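Plaltel Workroom Refit: Progress Report to the Tralletti Fund
April 11, 2019

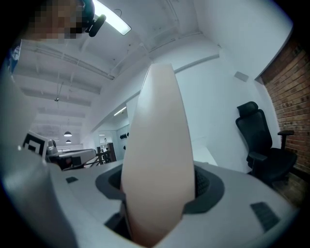

The second installment of the grant has gone mostly to lighting, and I am not yet convinced it was the right order. Jorelell, the contractor, promised an even light across the room by November and now wants 10 more weeks. The long fluorescent fixture is bright enough, but I doubt the two dome-shaped pendant lamps farther back add much for anyone working at a table. The beams and pipes are still exposed under the white ceiling — the quote for covering them went up by 20 percent, and I have not signed it.

Spending is within budget so far. We ask that the 9 percent reserve stay untouched until Jorelell gives us a firm finish date in writing.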